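Skadville Forums > Home & Shop > Gadgets and Machines
Topic: ok so can robots do real chores yet or not

benchvise_bo
Serious question. Every June my cousin sends me a video of some arm folding a towel and says give it a year. Been hearing that for 8 years. Anybody here seen one do a chore start to finish, in a normal room, no guy with a laptop standing there?

mudroom
dishwasher. washing machine. those are robots, you already own two

benchvise_bo
Not what I meant and you know it

mudroom
its exactly what you meant. my grandmother's farmhouse is from 1938, hauling water was half her day. machine does it now. doesn't need fingers

tallow77
We have a Dromitz vacuum. Does the kitchen ok. Eats a sock, sits under the couch crying till someone comes. So no. Picking the socks up first is the chore.

ferrous_wheel
Shop side is further along I think. We tend two mills with an arm at work, same part, same fixture, all night. Change the part and you lose a morning re-teaching it. Great at one thing 100 times, bad at 100 things once. A house is the second kind.

tallow77
^ this. my kitchen is never the same twice

oddsocket
I'd put computer teardown somewhere in between. Same handful of jobs, but every case is a little different. Drive carriers, clips, cables hanging wherever they feel like. I do refurb so I pull drives all day, mostly thumbs and swearing. Sounds easy – squeeze the tab, pull straight, don't snag a wire. Took me a good 20 machines before I quit bending things.

mudroom
nobody's paying for an arm to pull hard drives

oddsocket
Depends how many drives. And its not only pulling, it's putting a part where it goes. Slots are fussier than people think. Look at how tight this kind of work gets, drive still in its blue carrier in the first one, blue part going into a square slot in the second
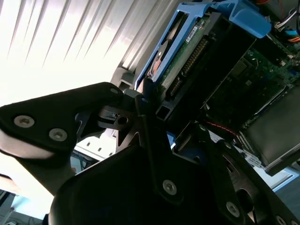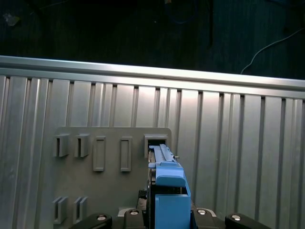 A few degrees off going into a slot like that and you're jammed. A person feels it and wiggles. Most arms I've read about just push harder, or stop and throw a fault. So my vote is "almost" for the bench and "no" for the house.

ferrous_wheel
Disagree on the wiggle. Force sensing has been around a long time, ours backs off and tries again. What it can't do is notice the part is wrong. It'll try the wrong part all night, very politely

oddsocket
ok fair. so feel yes, sense no

benchvise_bo
What about the Plirkero thing, the one that's supposed to load a dishwasher

tallow77
neighbor was on the waitlist and gave up. From the demo it does plates and mugs. Pans go in by hand. Also you have to rinse and stack on the left side of the sink first – so again, I'm doing the chore so the machine can do the chore

mudroom
still less bending over. my back would take that deal

benchvise_bo
How's it do with the Ung racks? Those tines are weird spacing

tallow77
no idea, demo had its own rack in there. which tells you somthing

ferrous_wheel
Tells you they fixtured it. Same as we do at work. Nothing wrong with that, just put it in the ad

mudroom
so buy their rack. people buy special bags for their vacuums and dont complain

benchvise_bo
I complain. Ok putting me down as "no" for another year, will bump this when the next towel video shows up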